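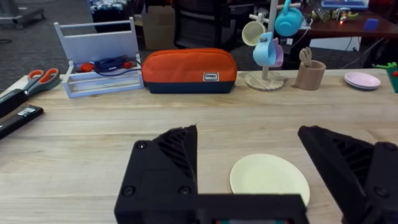 Tullitz Tabletop Cell Handbook, second edition: review

Reviewed by Shalini Bajpai, 6/29/24

The Tullitz handbook is a set of working rules for small robot arms on ordinary tables. You get a spiral-bound book of 100 pages, 7 wipe-clean cards and a pad of log sheets. It is meant for labs and classrooms where the arms are light, the table is shared and there is no fence. We used it at Huvstead for plate and dish rack tasks.

It does not replace a risk assessment or the arm maker's manual, and the first page says so. What it covers is the daily part: what may be on the table, who may reach in, how a task is reset, and what gets written down.

What the rules ask for

There are 13 rules, each on its own spread. The left page has the rule in one or two sentences. The right page has the checks.

Rule 2 is about the working area. Anything that is not part of the task goes to the far edge or off the table. Our far edge usually carries a lot: the mug tree, the pouch, the spare plates. The book allows that if the item is outside the planned path and would do no harm if knocked. Scissors are named as an item that has to leave the table completely, even the far edge. We had been leaving a pair there beside the cable rack, so we lost a point on our first self-check.

Rule 5 covers approach. The gripper should be fully open before it comes down on either side of an object, and the operator should be able to say which surface it will touch first. With plates on edge this was useful. We had no agreed grasp before, and Tharindu Weerasinghe and I found that we were aiming for different parts of the rim. 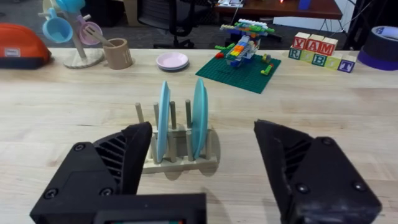
Gripper open at the dish rack, with two light-blue plates in the slots.

Rule 6 asks for a fixed start position for every object. The handbook suggests tape or a light pencil outline. Pencil is easier to remove. The start position card has room for only four objects, and we ended up writing on the back.

Two arms on one table

This is the best chapter. It treats the shared space in the middle as something only one arm may hold at a time. The other arm waits open and empty, and its operator says "clear" aloud before the first one moves. The wording is short enough that new people remember it.

Cables get half a page. The check is to move each arm slowly to its far reach and watch the slack for snags. I would have liked more here, such as how low a loop may hang over the table. Ashok Upadhyay wrote our own limit onto the card in marker.

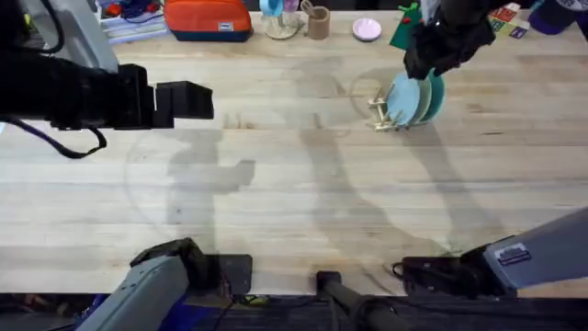
Right gripper on the rim of the light blue plate, left gripper open.

The log sheets

Each pad holds 1,000 lines, one line per run. The columns are operator, task, start check, stop used, and notes. "Stop used" is a yes or no box, and I think that is a mistake. A stop pressed by choice and a stop after contact should be recorded separately. The Warno checklist we had before did this better, although it had nothing on two-arm work.

Problems

The index is poor. "Emergency stop" is listed under T, for "the emergency stop." The cards curl if left near a heater. Chapter 9, on training, assumes a full-time supervisor, and a small group will have to rewrite it.

Who should buy it

Groups starting out with tabletop arms will get the most from it, mainly from rules 2, 5 and 6 and the two-arm chapter. If you already have written procedures, borrow a copy and take the cards. The third edition is planned for October. Narendra Bansal has sent the publisher our notes on the stop column.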